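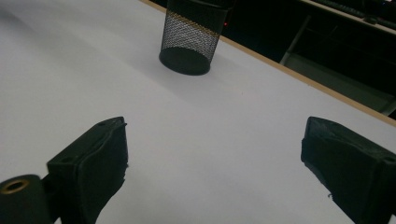 **Tudell Study Centre: Table and Small Items Inspection**
Form: Kartha 3
Date of inspection: 4/5/22
Area: Ground floor, shared work room, white table and adjoining equipment area
Issue of form: May revision

This form is to be completed at the table and in the order given. Each item is marked S (satisfactory), A (attention needed) or N (not inspected). A comment is required against every A and every N. Comments may also be entered against an S where the inspector considers that the next inspection would benefit from them.

The previous form for this area was returned with several comments left blank. Entries of that kind will not be accepted under the May revision.

## 1. Table surface

- **1.1 Top is level and does not rock under hand pressure.** S
 Comment: Tested at all corners. One adjustable foot had been wound out further than the others and has been brought back to match.

- **1.2 Top is free of cracks, lifting and raised patches.** S
 Comment: The white finish is smooth to the touch. Inspectors are asked to look along the surface from a low angle, as blisters in a pale finish are easily missed from directly overhead.

- **1.3 Surface is clean.** S
 Comment: Wiped with the Jimadik neutral cleaner at the start of the inspection. Bleach-based products are not to be used in this room. A bottle was found under the sink and has been returned to the cleaning store.

- **1.4 Edge strip is firmly fixed along its full length.** A
 Comment: The tan wood-coloured strip is sound to the eye, but a short section gives slightly when pressed with the thumb. It has not come away and presents no sharp edge. To be re-glued within 30 days. Until then, nothing is to be clamped to that side.

- **1.5 Corners are free of splinters and sharp points.** S

## 2. Containers on the table

- **2.1 Container is stable when loaded with its normal contents.** S
 Comment: One container, a black mesh pencil cup with a solid base. It was pushed gently at the rim from each side and returned to upright. The base sits flat.

- **2.2 Container stands at least 100 mm from any edge.** S
 Comment: The distance was measured with the room's own steel rule at the time of inspection. Users move the cup freely, and the distance should be checked again whenever the table is rearranged.

- **2.3 Mesh is free of broken or protruding wires.** S
 Comment: A dry cotton cloth was drawn round the outside and then round the inside of the rim. It did not catch. The cloth test is to be preferred to running a bare finger over the mesh. The inspector should pay particular attention to the join between the mesh and the base, where wires on older cups of this pattern have worked loose.

- **2.4 Base does not mark or scratch the table.** S
 Comment: No ring was found when the cup was lifted. Felt pads are held in the stationery drawer should they be wanted.

- **2.5 Container is clean inside.** A
 Comment: Pencil dust and one staple were tipped out. The cup was wiped and put back. Marked A so that the item is looked at again next time.

## 3. Contents of containers

The cup is provided for pens, pencils and similar light articles. Other small articles are tolerated if they meet the conditions of this section.

- **3.1 No blades, open scissors, compasses or uncapped craft knives.** S

- **3.2 Articles do not make the container top-heavy.** S
 Comment: A pink comb had been placed in the cup with its handle downwards and its toothed head standing clear of the rim. It leans to one side, and the test at 2.1 was therefore repeated with the comb in place. The cup remained stable.

- **3.3 Long articles are placed with any point or narrow end downwards.** S
 Comment: The comb is correctly placed. With the handle down, the broad end is the part nearest to a person leaning over the table, and it is easily seen against the white surface.

- **3.4 Personal care articles are not shared.** A
 Comment: The comb carries no name. It is suitable for the table as an object but should not be left for general use. A note has been left for users of the room asking that it be claimed. If unclaimed at the end of May it will be passed to lost property at the Clalteo desk.

- **3.5 Plastic articles are free of snapped or sharp teeth, clips or edges.** S
 Comment: Each tooth of the comb was checked by eye and then by drawing the comb across folded paper. No tears in the paper.
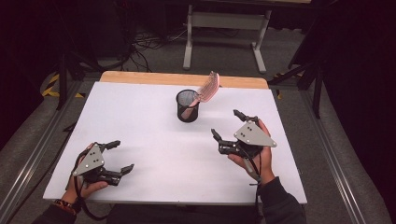 ## 4. Handling at the table

This section concerns the placing and removing of small articles, which accounts for most of the minor accidents entered in the room book.

- **4.1 Users have sufficient clear space in front of the container.** S
 Comment: The cup is kept towards the far side of the work area, and the near part is left for hands and work. This arrangement should continue.

- **4.2 Articles are lowered into the container and not dropped or thrown.** S
 Comment: Dropped articles cause a narrow cup to tip and have in the past chipped the table finish. Users are reminded to wait until the article has touched the base before letting go.

- **4.3 Articles are lifted straight upwards before being moved sideways.** A
 Comment: The comb requires some care in this respect. Its teeth can catch on the mesh if it is pulled out at an angle, and the cup will then follow it. The reminder card for this item is out of date and is to be reprinted with a line on toothed and hooked articles.

- **4.4 Sleeves, cuffs and bracelets are clear of articles being handled.** S
 Comment: Long sleeves and wrist jewellery are permitted at this table. Users should take care that loose items of dress do not pass over the rim of the cup, where they may catch on upright articles.

- **4.5 Cables in use at the table are led away from containers.** S
 Comment: Cables should run towards the person using them and should have enough slack to allow a full reach. A cable which passes behind the cup is to be re-routed before work begins.

## 5. Clear distance and sight lines

- **5.1 Container can be seen in full from the working position.** S
 Comment: Black on white gives good contrast. The mesh itself is partly see-through, and under poor light the solid base is the most reliable guide to where the cup stands.

- **5.2 Lighting over the table is even.** S
 Comment: No glare was noted from the matt finish. Soft shadows only. The blind on the window side should be lowered in bright weather, as the inspector found the far corner tiring to look at with it raised.

- **5.3 Reach from the working position to the container is comfortable.** S
 Comment: Where a user cannot reach the cup without leaving the seat, the cup is to be brought nearer. The user should not lean across the table to reach it. The 100 mm edge distance in item 2.2 continues to apply after the cup has been moved, and it applies to the near edge as well as the far one. 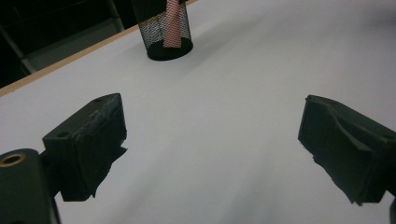
The same rule is to be followed when a second container is brought to the table. Two cups should be set far enough apart for a hand to pass between them without touching either. The width of the hand is a better test than any fixed figure, and none is given on this form.

- **5.4 Route to and from the table is clear.** S
 Comment: A chair had been left across the route to the door and was put back under the side bench.

## 6. Adjoining equipment area

- **6.1 Keyboards and other devices near the table are placed securely.** S
 Comment: The black keyboard beyond the table edge does not move when brushed against. Crumbs were shaken out.

- **6.2 Indicator lights are accounted for.** N
 Comment: One small red light was showing in the darker area beyond the table. The inspector did not have the equipment list to hand and was unable to confirm what it belongs to. To be entered once checked against the list.

- **6.3 Metal legs and supports are upright, fixed and free of rust.** S

- **6.4 Floor is free of fallen articles.** A
 Comment: Two pencils and a rubber were recovered. The area is dark enough for such things to be overlooked, and a torch should be carried at the next inspection.

## 7. Actions arising

| Item | Action | To be completed within |
|---|---|---|
| 1.4 | Re-glue loose section of edge strip | 30 days |
| 2.5 | Re-inspect inside of cup | Next inspection |
| 3.4 | Comb to be claimed or sent to lost property | End of May |
| 4.3 | Reprint reminder card | 25 days |
| 6.2 | Check red light against equipment list | 3 days |
| 6.4 | Torch to be added to inspection kit | Next inspection |

The table remains in use while these actions are carried out. Should the edge strip come away before it has been re-glued, that side of the table is to be taped and a notice placed on it.

Completed forms are kept in the grey folder beside the Clalteo desk. A copy is to be left in the room.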